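In Praise of Paying for Shipping

9 August 2018

My neighbor got a single lip balm delivered last week. It came in a box you could have bathed a cat in, with a long snake of brown paper curled up inside, and it cost her nothing to have it brought to her front door by a man in a van. She was thrilled. I was thrilled for her, a little, and then I went back inside and got annoyed, and I've been annoyed ever since, so now you get to read about it.

I think free shipping has made us all a bit dumb about stuff. I include myself here! I'm probably the worst offender on my street. I have put a second candle in a cart to get over the line for free delivery when the delivery was less than the candle. I knew it was less than the candle. I can do subtraction. I bought the candle anyway, it smelled like a wet golf bag, and it's still in the cupboard under the stairs.

So in February I decided to go through my old order emails and see what I had been up to. I did this on a rainy evening with a bowl of cereal, expecting to feel smug, because I think of myself as a person who doesn't buy much. I had placed 114 orders in a year. That's more than two a week, every week, including the week I was flat on my back with the flu and the week I was out of town. I don't remember being that person. I certainly don't remember wanting 114 separate things badly enough to have somebody drive them over.

And most of it was so small. Shower curtain rings. A jar of paprika. Replacement feet for a chair. I live in Mistby, which is not exactly a metropolis, but we have a hardware store on the main street that sells chair feet loose out of a drawer, and I walk past it when I go to the post office. I'd just gotten out of the habit of going in. It was easier to notice the chair wobbling, pick up my phone, grumble, and press the button, and then two days later be surprised by a parcel.

Now, I know the usual argument here is about the planet, and it's a good argument, and plenty of people make it better than I would. What bugs me is something smaller and more selfish. When the delivery is free I stop deciding things. There used to be a little speed bump between thinking of an object and owning it, and the speed bump was either a trip to town or a few dollars of postage, and at that speed bump I would quite often think, nah. I miss nah. Nah saved me a lot of money over the years, and a lot of shelf space too.

My mother ordered from catalogs when I was a kid. She'd keep a list on the back of an envelope stuck to the fridge, and it would sit there for weeks, with things getting added and crossed out and added back in different ink. Bath mat. Boys' socks. The good scissors. When the list was long enough to be worth the postage she filled in the form, and by then half the things had been crossed out for good. We found out we didn't need a new bath mat by living with the old one for another month. I can't say it was a system (she'd have laughed at the word), it was just what happened when sending for something cost money and you noticed it.

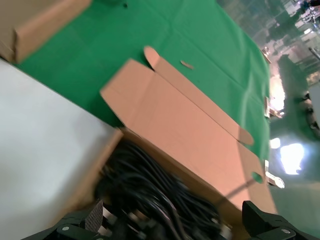 The other thing about free shipping is that it isn't free, which everybody knows and which somehow makes no difference to any of us. The money is in there somewhere. It's in the price of the paprika, or it's in the yearly membership, or it's coming out of the hide of whoever is jogging up my path with a scanner in one hand. I looked at a kettle a while back from two different stores. One had it with shipping added at the end, the other had it "with free delivery!" in a cheerful green banner, and the totals were the same to the penny. Guess which one I bought. Guess which one I felt good about for the whole afternoon.

There's a little shop over in Bultthorpe called Begum that sells spices and tea towels and the kind of heavy cooking pots you hand down to people. They have a website and they charge for postage, the real amount, whatever it costs them, and they put a short note at checkout saying so. I got talking to the woman at the register there in the spring and asked if it hurt them. She said yes, right away, didn't even stop wrapping. She said people fill up a cart and get to the last page and see the postage and vanish. Some of them write in to complain. One man told her it was a scam! A scam, to be told what something costs before you pay it. She said they'd tried the other way for a bit, folding it into the prices, and then the customers who came into the store in person were paying for boxes they never got, which seemed unfair to her. So they went back to the honest way and lost the orders.

I've thought about that a lot. The folks walking in off the street, carrying their own paprika home in their own bag, chipping in for my cardboard. I hadn't ever seen it from that end.

To be fair (and I do want to be fair, I have family members who read these) there are people for whom this stuff is a plain blessing. If you can't drive, if you've got a new baby, if you live way out past the reservoir where the nearest store is a gas station with a rack of sunglasses, then free delivery isn't laziness, it's how you get your shampoo. I had a bad knee for a whole winter and I was grateful for every single parcel. I'd never want to wag a finger at anybody who needs it. I'm talking about me, with two working legs and a hardware store on the way to the post office.

I'm also not going to pretend the old way was lovely. Six to eight weeks for delivery! Do you remember that? You'd send off for a thing and by the time it came your feet had grown. And small-town stores could be pretty grim when they were the only game going. The one where I grew up had one kind of lightbulb and a man who sighed when you asked about it. I don't want to go back to him. I just think there was a middle somewhere and we drove straight through it without slowing down.

So what do I want? I'd like stores to show the postage as its own line, the real amount, every time. That's really it. Put the price of the thing, put the price of getting the thing to me, and let me look at the two of them side by side like a grown-up. If it turned out I was paying six bucks to have shower curtain rings driven across three counties, I might still do it, but I'd do it with my eyes open. And give me a break if I'm willing to wait and have it all come at once. A couple of places do this already and I find I pick the slow option nearly every time, happily, the minute there's a dollar in it for me.

Meanwhile I've gone back to the envelope. I've been using one since February, stuck up on the fridge with a magnet shaped like a lemon, and the rule is that nothing gets ordered until there are at least 3 things on it that have survived two weeks. It's been interesting! The crossing-out is the best part. I crossed out a garlic press, a phone stand, a second phone stand (I'd forgotten about the first one), and a rug that I was dead certain about for nine whole days. I did order a desk lamp, a Flatuvard, which I'd wanted for ages and which I went on wanting all the way through the waiting, and I love it, I'm typing under it right now.

I still slip. Last month I ordered a pack of dish sponges at eleven at night, on their own, with nothing else, for free. They arrived the next day before lunch. I do feel silly about the sponges. They're perfectly good sponges, and the hardware store has the same ones by the door, and now that I've told you that, I suppose I'd better go in and buy my next lot there. The chair's wobbling again, too.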